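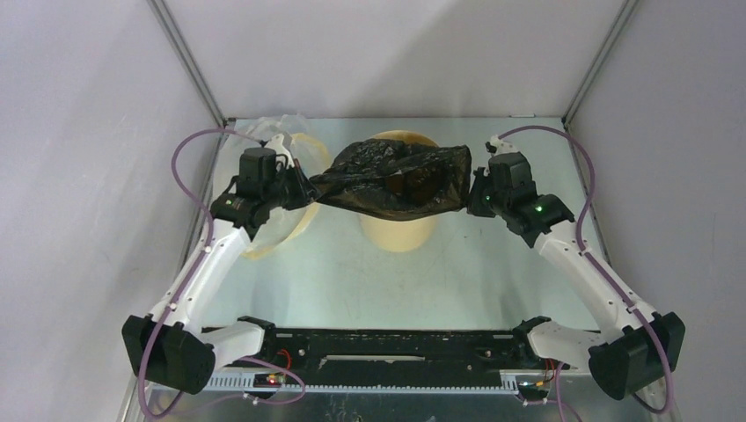

Ulla Kristiansen wrote back before I'd finished my coffee to say that the tide of glue squeezing out of a joint proves only that there was glue in it, and would I please stop using it as evidence. Fair. It was my main evidence. So the first page of the June notes on hide glue against the bottled stuff has to be redone, and I'm writing down what we really know, which is less than I thought last week.

Background for anyone picking this up cold. The chairs from Skovorthorpe came back with loose rungs. Three of us had three explanations. The Clereck catalog says its bottled liquid hide glue is "as strong as traditional hot glue and far more forgiving." I don't believe the first half and I'd like to see what the second half means. Forgiving of what? Cold shop, bad fit, old glue left in the mortise? Those are different problems and a bottle can't care about all of them.

Started 9:40. Cut test pieces from the leftover maple, all from one board this time, after the mess with the mixed scrap. Lap joints, no dowels. Planed the faces, no sanding. Half the pieces got Clereck out of the bottle, the other half got hot glue from the Nwachukwu pot, which holds temperature better than the old double boiler but takes forever to come up to heat. Clamped overnight, all with the same clamps. I can't swear to the same pressure. I turned the handles until they felt the same, and I know how that sounds.

Load test is a bucket hung off the free end with sand poured in by the scoop. Crude. Ulla wants a proper gauge. I want one too, but I don't want to wait until fall for it.

Results so far, such as they are:

Hot glue, first piece: broke in the wood. Tells me about the maple.
Hot glue, second piece: broke in the wood again, along a bit of runout I should have seen.
Clereck, first piece: let go at the glue line, clean, almost peeled.
Clereck, second piece: held longer than either of the hot glue pieces. No idea.

If I'd stopped after the first three I would be telling everybody that the bottled glue is junk. That's exactly how shop wisdom gets made, I think. Somebody has one joint peel on a bad morning and forty years later it's a rule.

Checked the bottle. There's a batch code on the bottom and no date I can read. Liquid hide glue goes off with age, and the usual check is to put a drop on paper and see if it dries hard or stays tacky. Did that at 2:15. Still tacky when I locked up, but the shop was damp and I didn't put a drop of the hot glue next to it for comparison, so that's another test I'll have to run again. Wrote CONTROL on my hand.

The bigger complaint. All of this is long-grain maple, planed flat, fresh. The Skovorthorpe rungs are round tenons in old beech, with end grain on half the contact and a crust of somebody else's glue in the holes. Even a perfect lap test says very little about those. Ulla's view is that the glue hardly matters there and the rungs shrank. I suspect she's right, and it annoys me, as it means the whole argument about pots and bottles has been about the wrong thing. She hasn't measured the rungs either, though. I pointed this out. No reply yet.

Bastard (the big red clamp, for new people) has slipped again under load. Don't use it for any of this until the pad is replaced. It may have been on the Clereck piece that peeled. I didn't write down which clamp went where. Clamps now get a letter in grease pencil and the letter goes on the joint.

To do before the next round:
- calipers on every rung and every hole, both directions, they won't be round
- new bottle, dated on the cap when opened
- paper drop test, both glues, side by side
- scrape one old mortise clean and leave its neighbor dirty, same glue in both
- ask Clereck what wood they tested on. They will say "hardwood"

Pot is off and rinsed. Leftover glue is in the fridge in the jam jar, please don't throw it out.

Filed under: Bench Notes / Glue & Joinery
4 min read
Questions or corrections: leave a note on the bench board | © the workshop, all rights reserved | Back to top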